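# Chapter 5: What a Sample Can and Cannot Tell You

Most people who quote a survey have never asked how the places in it were picked. This chapter starts from the view that you should ask first and read the results second, even when the results look sensible. Sensible results are the ones that slip past us.

Take the Drunow soil survey, which we shall return to several times. Its report claims that the ground across the parish is "generally poor in lime". The claim rests on 36 samples. All of them were dug within a short walk of the road, on a March afternoon, by people who had a bus to catch. The report does not say this in its summary. You have to read the notes at the back, and few readers did before the figure was copied into the Gukville farming guide.

The usual cure is to lay a grid over the area and sample by cell. Students are often taught this as though the grid settled the matter. It doesn't. Someone still chose the size of the cells, where the first line went, and what to do when a line ran through a pond.

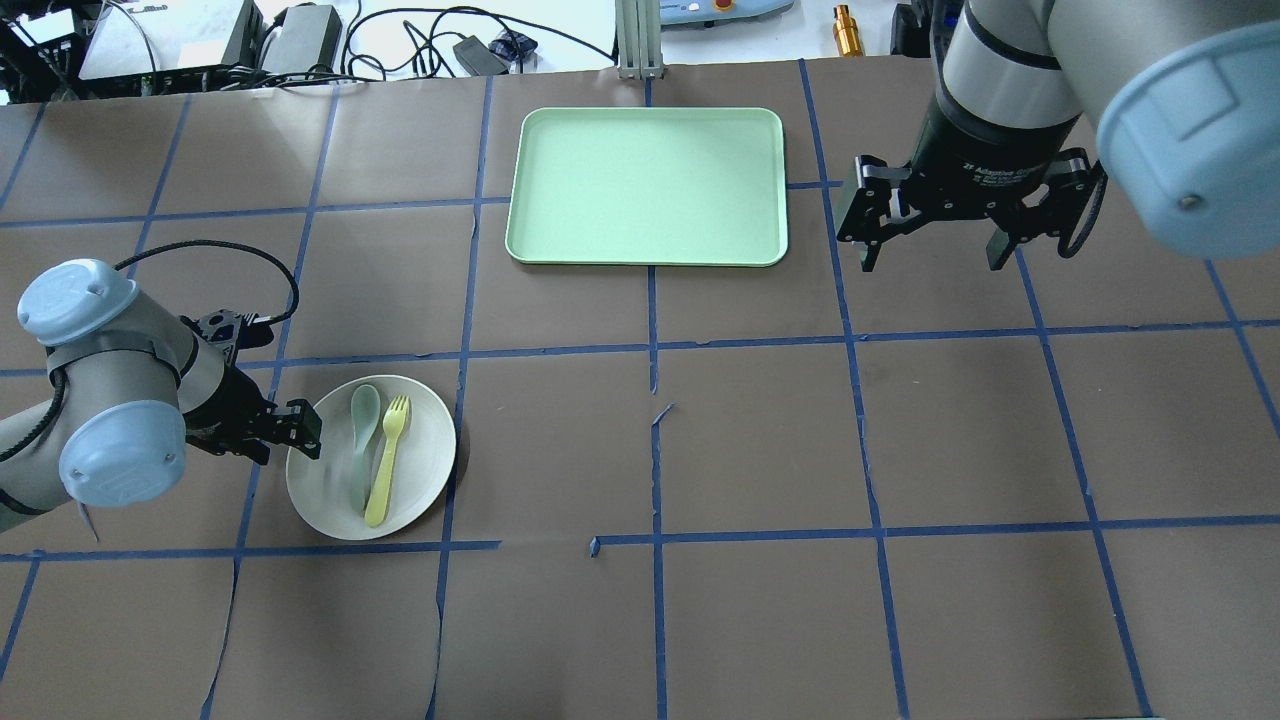
*Fig. 5.1 A grid marked in blue tape on brown paper. The lines waver in places and the cells are only roughly rectangular.*

A grid drawn on a map has perfect edges, but a grid on the ground has to be paced or pegged out, and errors creep in. If a cell comes out larger than its neighbours, a single sample from it has to speak for more land. Whether that matters depends on how quickly the soil changes from one spot to the next, and the Drunow authors made no attempt to find out.

The later Su survey used 229 cells and is widely thought to be better. It may be. Before you agree, look at Table 5.1 and note how many cells were marked "no access" and then given the average of the cells beside them. We would not call those measurements.

## 5.1 Choosing where to look

We begin with the simplest method, in which every point has the same chance of being picked.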